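3.2 What ends up on the bed

I kept coming back to beds while working on the Cuvthorpe study, because so many small things get sorted there! Toys, glasses, keys, a pen, all on one pink quilt, with a box or a bag close by.

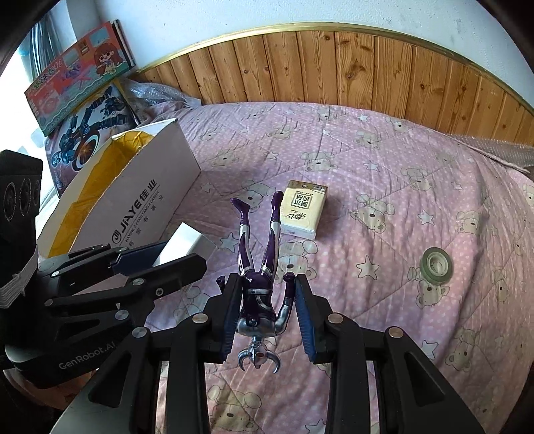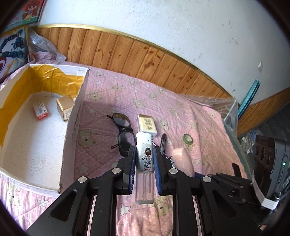
Figure 2. Small belongings on a quilted bed: an action figure (first), a little bottle with glasses and keys (second).

3.3 Why not the table?

I asked 30 households in Lagos, and most liked the soft surface (nothing rolls off).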